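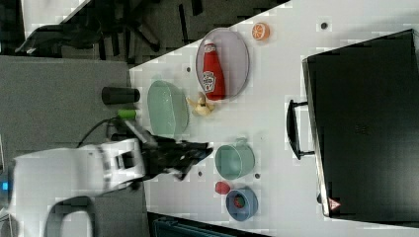

Teleoperation station - session safety checklist
Site: Podcombe, upstairs lab
Task family: tabletop sorting, toy food and dishes
Inspection date: 2025-03-15
Checked by: Ezekiel Montoya

Mark each line OK, FIX or N/A. A FIX in section 1 or 2 stops the session until it is cleared. Comments go under the line they belong to.

1. Area around the arm

1.1 Carpet clear of loose objects inside the taped boundary. OK

1.2 Cables routed away from the operator's feet and the chair casters. FIX
Comment: The black cable by the arm loops out across the carpet. Clip it back toward the base and leave enough slack for full reach. Check it again after the arm has been to the far side of the table once.

1.3 Office chair outside the reach of the arm. OK
Comment: Chair stays behind the table during sessions. If the operator needs to sit, use the stool at the control desk.

1.4 Nothing stored on the robot's base platform. FIX
Comment: There is a black cup and a short bright-green cylinder down by the base, off the left side of the table. Both go back in the prop bin. Same finding as the last visit. Please add it to the start-of-day routine.

1.5 Base indicator lit. OK
Comment: Blue.

2. Stops and limits

2.1 Emergency stop at control desk tested with the arm powered. OK

2.2 Second emergency stop, observer side, tested. OK
Comment: Button is stiff. Works, but order a replacement before May.

2.3 Arm holds position when the operator lets go of the hand controller. OK
Comment: Tested 7 times with the gripper closed on a toy.

2.4 Speed limit set to training level. OK
Comment: The Jugah profile had been left loaded from the fast trials. Changed back. New operators do not get the fast profile until they are signed off.

2.5 Gripper force limit set for soft props. OK

3. Table and props

3.1 Table does not shift when the arm pushes down on it. OK

3.2 Holes in the tabletop checked. OK
Comment: No cracking at the edges. Keep small props off them at reset, or the fingertips can catch.

3.3 Props match the sheet for the task. OK
Comment: Compared against the Cleker prop sheet - plate, basket, pot, bowl, ketchup bottle, banana, half orange, red fruit. The sheet calls the red fruit a tomato and the operators call it an apple. Pick one word, as the spoken task labels are used in training.

3.4 Ketchup bottle empty, cap tight. OK

3.5 Cases and tools off the table. FIX
Comment: Large black case is taking up the right side. Its handle sticks out toward the props and the arm could hook it on a wide sweep. Move it to the shelf before recording. Leave the warning sticker on.

3.6 Basket and other props set back from the table edge. FIX
Comment: Basket is too near the left edge. Move it in by a hand's width.

4. Operator and demonstrations

4.1 Operator has read the station rules and signed. OK

4.2 Observer present for the whole session. OK

4.3 Hand guiding done only in free-drive mode, with the remote control switched off. OK
Comment: Two operators asked if they could nudge the wrist by hand during a remote demonstration. No. Stop, switch modes, then move it.

4.4 Failed demonstrations kept and tagged, not deleted. OK
Comment: Log shows 123 demonstrations since the last inspection. Tags filled in on all the ones I opened.

4.5 Breaks taken. OK
Comment: Operators are changing over after about 2 hours. Shorter would be better for the pot task, which is hard on the wrist.

Follow-up

1.2, 1.4, 3.5 and 3.6 to be cleared and initialed by the shift lead before the next recording. Send a copy to the Mondomthorpe office with the stop button order.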